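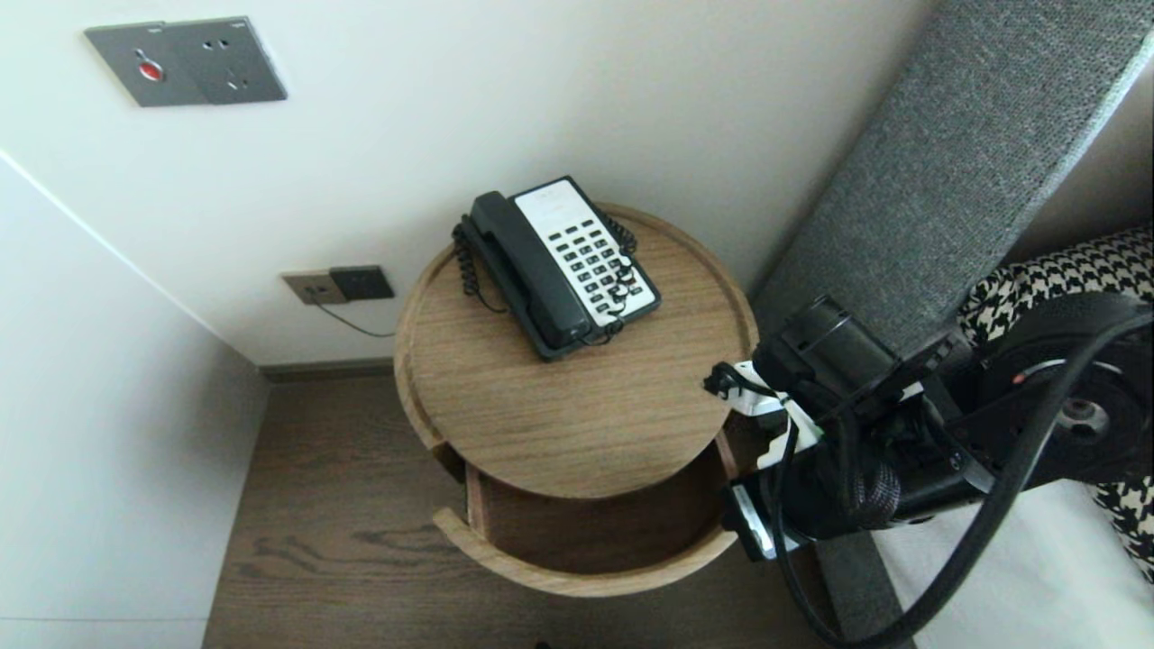 Flundier free camp to get time limit and new dump point

20 Apr 2019

Caravan and motorhome travellers will be limited to three nights at the Flundier free camp from September, under changes approved by the local council this week.

The camp sits on gravel flats beside the Brididine River and has had no set limit on stays until now. It has a toilet block, two bins and a tap marked as not suitable for drinking. There are no powered sites, and that will stay the same.

Council roads and reserves manager Beat Hollenstein said the limit was meant to free up spaces near the river, where a few rigs had been parked for most of the summer.

"We like having travellers here and the shops like it too," he said. "But people were pulling in late in the day and finding nothing flat to park on, so they were driving on to the next town in the dark."

The limit will apply to all vehicles, including those that are fully self-contained. Once the three nights are up, campers will have to stay away for four nights before they can return. A ranger will visit each morning to note number plates. No fines will be issued in the first month.

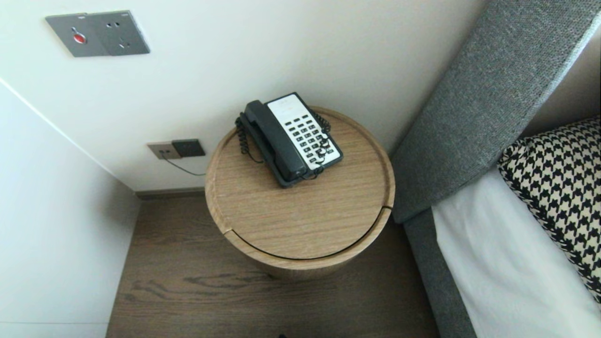 A corded phone on a round side table beside a bed.

Dump point moves to Holzer Road

Work has begun on a new dump point on Holzer Road, next to the old saleyards. It replaces the one behind the fire station, which has a tight turn and has been hard to use for anyone towing a long van.

The new site will have a drive-through lane, a hose for rinsing and a separate tap for drinking water. A 2000-litre tank will supply the rinse hose, so it won't draw on town water during restrictions.

Local contractor Plaler won the job. Site supervisor Pirmin Koller said the concrete slab would go down before winter and the lane would be sealed after that, weather permitting. The old dump point will stay open until the new one is ready.

Both dump points are free. The council had looked at a coin-operated lid but dropped the idea after complaints that people would empty their cassettes in the public toilets instead.

Generator hours

Generators will be allowed from 8 am to 10 am and again from 4 pm to 7 pm. The present sign only asks campers to be considerate.

Selina Aebischer, who has been travelling with her husband in a converted bus, said she was happy with the hours but would have liked a generator-free end as well.

"We run off solar and two batteries, and we picked the river end for the quiet," she said. "Three nights is fair. I'd stay a week if I could — it's a lovely spot — but fair enough."

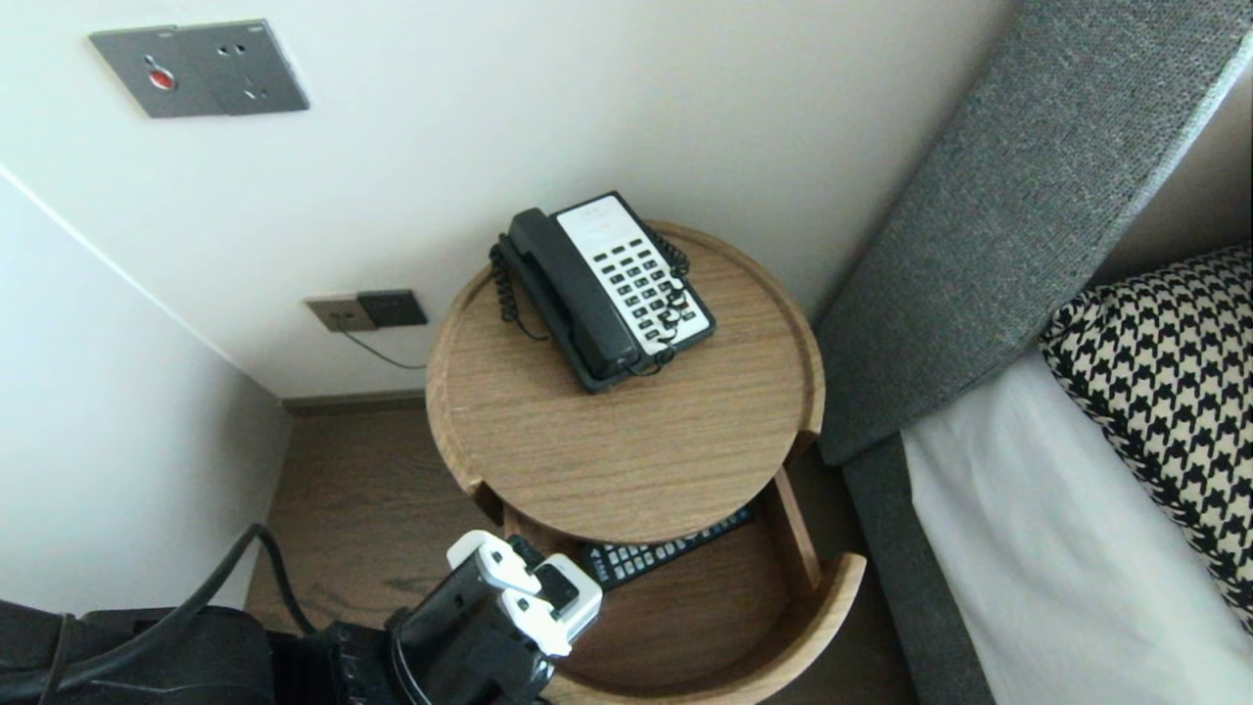
A bedside table with a desk phone on top and a remote control on the shelf below.

Valentin Thaler, who spent much of February at the camp in a fifth-wheeler, was less pleased. He said the council should have counted campers on winter nights before setting the same rule for the whole year.

"In July you could land a plane on it," he said. "They could have had a summer limit and left the rest alone."

Hollenstein said the rule would be looked at again after 12 months. The council received more than 200 written comments on the plan, most of them in favour of some kind of limit. 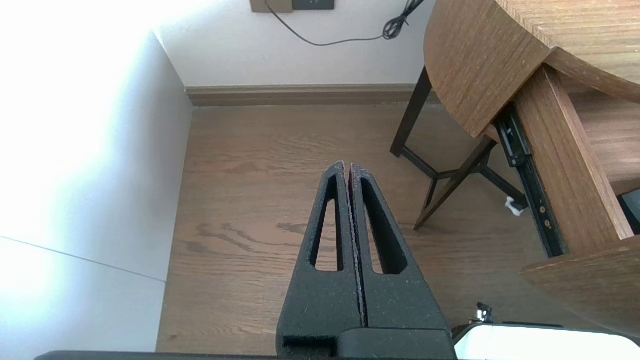 What campers need to know

The riverbank track will be closed to vehicles while new signs and bollards are put in. Walkers can still use it. Fires are allowed in the steel rings only, and firewood must not be collected from the reserve.

Kimutai Mugo at the Flundier visitor centre has printed maps showing both dump points, the drinking water tap and the widest route through town for long rigs. The maps are free from the front counter, and there is a box of them outside the door after hours.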